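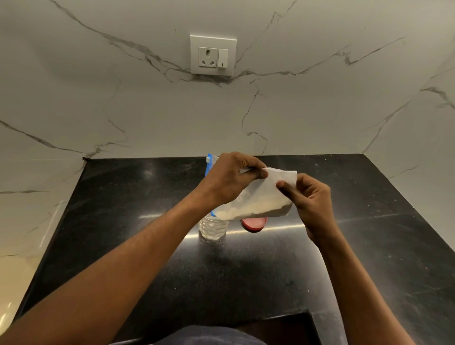

Rest as a Practice: Evening Yoga for People Who Work Nights

By Zubaida Rana
December 2018

The Annamalai Center in Firnenau opens its side entrance at a quarter past four in the afternoon, when most of its regular students are still at work. The people who arrive at this hour are on a different clock. They are nurses, bakery staff, drivers and warehouse employees, and many of them have been awake for less than two hours. The class they attend is part of the Molik Program, which offers restorative yoga to residents whose working day begins after dark.

The program was established by the center's director, Parvathi Murthy, who spent the early part of her career teaching strong, fast-moving classes to office workers. Her interest in rest came later, after a period of teaching at a hospital in Zaststead. Staff there asked for help with sore backs and tired feet. What they spoke about most, once the mats were rolled up, was sleep.

"They had been told to exercise, and they were already on their feet for the whole of a shift," Murthy said. "I had very little to offer them in the way I was teaching at the time. I had to go back and study."

That study took the form of a 300-hour advanced training in restorative methods, completed over several summers. Murthy returned to Firnenau with a plan for a class built on five supported positions, each held for a long time, with breathing instruction kept to a minimum.

An Unhurried Hour

A Molik class has few moving parts. Students begin on their backs with the lower legs resting on a chair seat. A folded blanket goes under the head and another across the hips. The teacher speaks for a few minutes and then stops speaking. After the first rest comes a gentle twist over a bolster, repeated on the second side, followed by a supported child's pose and a reclining position with the knees propped wide. The class closes with a long final rest, lying on the side.

Transitions are slow by design. Students are asked to open their eyes before they move and to pause on hands and knees before changing position. Teachers do not walk among the mats once a position has been set, and they do not offer hands-on adjustments unless a student has requested one at the door.

Music is not used. Murthy tried it in the first season and found that students with alarm-filled jobs preferred quiet. The street outside is audible, as are the pipes, and teachers are trained to let these sounds pass without comment.

Breathing is taught in its plainest form. Students are invited to notice the length of the exhale and, if it is comfortable, to let it grow slightly longer than the inhale. Breath holding is left out of the program entirely. Students who find that attention to the breath makes them uneasy are offered the weight of the hands or the contact of the heels as a place to rest their attention.

Who Attends

Enrollment opened in August with places offered across two sites, one in Firnenau and one in Zaststead. In all, 245 people registered for the first full term, and 233 completed it. The center regards the second figure with satisfaction, given how often shift patterns change at short notice. Students may move between sites from week to week without giving a reason.

Attendance is recorded by first name only. Fees are set on a sliding scale, and employers are not told which of their staff take part. Murthy considers this last point important. A class taken on a supervisor's advice, she notes, can begin to feel like part of the job.

The center makes no medical claims for the program. Students with a diagnosed sleep disorder are asked to continue with their usual care, and those who are pregnant or recovering from surgery are seen individually before they join a group. Written feedback from the first term was mixed in places. Several students reported that they fell asleep more easily on class days. Others felt no change in their sleep but said that their shoulders and lower backs were more comfortable during the second half of a shift. A smaller group found the long holds dull - a response the teachers had expected, and for whom a shorter version with more movement is being prepared. 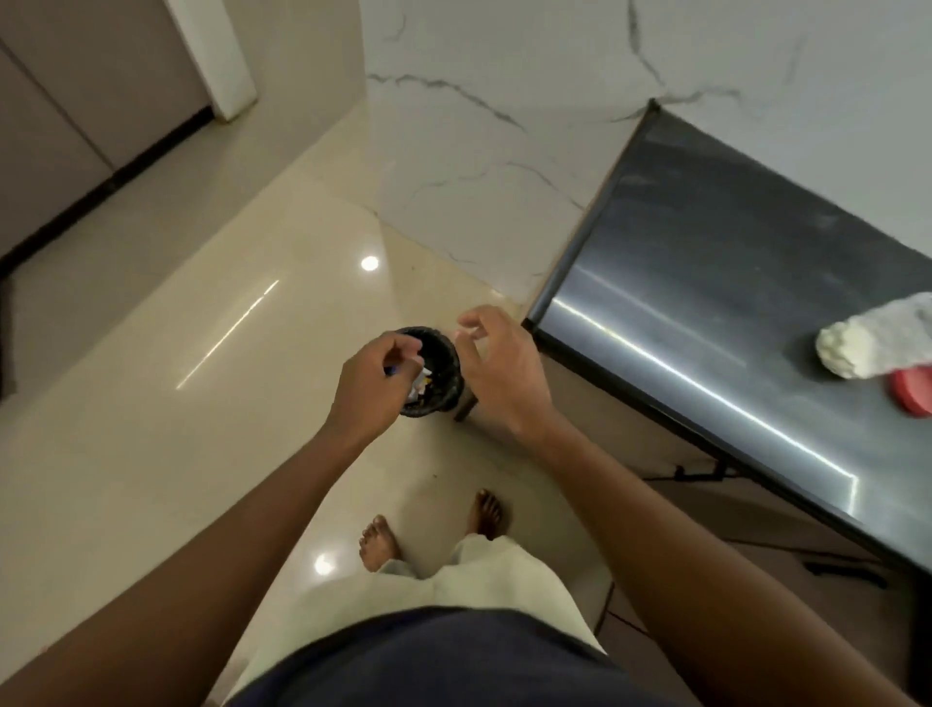
Practicing at Home

Molik students are given a short sequence to use between classes. It requires a chair, two blankets and a small towel. The recommended time is the last half hour before bed, whatever the clock happens to say, with the curtains drawn and the telephone in another room.

The first position is the one used in class, with the calves on the chair seat and the towel folded over the eyes. Ten minutes is sufficient. The student then rolls to one side, rests, and sits with the back against a wall for a further five minutes. People with reflux or high eye pressure are advised to speak with a teacher before using any position in which the head is lower than the hips.

Murthy asks students not to judge the sequence by a single day. "Some days you lie there and plan your shopping," she said. "You still had ten minutes with your feet up."

Plans for the Coming Year

The Annamalai Center intends to add a morning class for students coming directly off shift, to be held first in Zaststead, where the studio is within walking distance of the hospital. A teacher training module is also being written. Applicants will need prior experience in leading groups and will be expected to attend the class as students for one full term before they teach it.

Registration for the next term is open to residents of both towns. New students should arrive fifteen minutes early so that blankets and chairs can be fitted to their height.

Contact the editors | Copyright, all rights reserved | Back to top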